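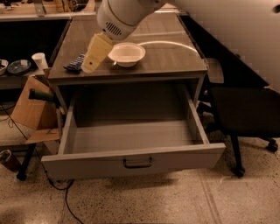
Course: Household Storage and Furniture Care
Handout 2: The Single-Drawer Cabinet

Read this before the Sunday session and bring it with you. Room 236, Dullska building.

1. What belongs on top

The top is for things in use now. A bowl, a cup, one cable if something is charging. Anything that has stayed there for two days goes in the drawer or back to the room it came from. Glossy tops show streaks, so wipe along the length with a damp cloth, then a dry one.

2. Emptying the drawer

Pull the drawer all the way out to its stop. Clear the floor in front first, including cords and cups. Take everything out before sorting anything. Wipe the bottom, then the side walls, then the back corners, where crumbs collect. Let it dry with the drawer open.

3. What goes in first

Flat, light packages go toward the front. Heavier things go to the back. Set items down; dropping them from the rim dents thin boxes and marks the bottom. Keep wrapped food in its own section, away from batteries and tools. 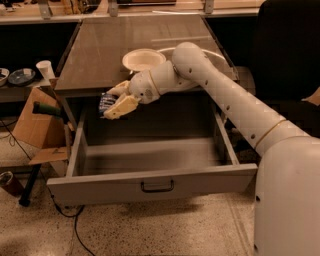

Fig. 1. Open drawer, interior clear, with a small blue and white package at the front left.

4. Bowls and plates

A wide, shallow drawer will take bowls if they sit below the rim. Check by closing the drawer slowly. Stack by size, largest at the bottom. Paper bowls should be kept dry and never placed under plates.

5. Handles

A U-shaped pull is held by two screws from the inside. Tighten both by hand. If one keeps working loose, see the Urnier sheet on fasteners.

6. Exercise

Choose one drawer at home. Empty it, clean it, and refill it using section 3. Write up to 200 words on what you moved elsewhere and where it went. Hand in at the Laskowska desk by the end of April.

Filed under: Course Materials > Home & Storage > Handouts

1611 views | 2 comments | Share

Related handouts
Handout 1: Measuring a Cabinet
Handout 3: Shelves and Load
Pando Drawer Runners: Fitting Notes
Urnier Sheet: Screws and Fasteners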